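November, evening

Took the early bus out to Lirnby for the open day at Wikatby. Got there with 12 minutes to spare and signed in at the desk. They gave me a badge and a cup of weak tea. The car park was full, so I was glad I hadn't driven.

The first hall was all conveyors and I didn't stay long. The cloth handling was in room 3, at the back, past the loading doors. Samah Zerouali ran that one. She said towels and shirts are hard for a robot because they never lie the same way twice, so they have gone back to small squares and are working up from there. The program is called Temba. It has been through 300 practice grasps on this kind of piece, and she wants a lot more before they try folding.

I asked why they don't use clean ones. She said people don't wipe tables with clean ones. Fair enough.

I stood by the screen with the gripper's own view on it and wrote down what I could. Yellow square on a white surface, brownish-orange stains near the middle, both black fingers open on either side of the lower part. The edges of the cloth were wavy. I would have pinched it at a corner, but I don't know how Temba picks its spot.

Missed lunch. Bought a roll at the station and was home before dark. Must send Samah the article I promised her.

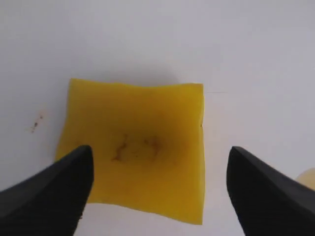

Iolo Meredith wrote back tonight that he would start them on stiff felt and leave the thin stuff until spring, and that he wants to come along next time.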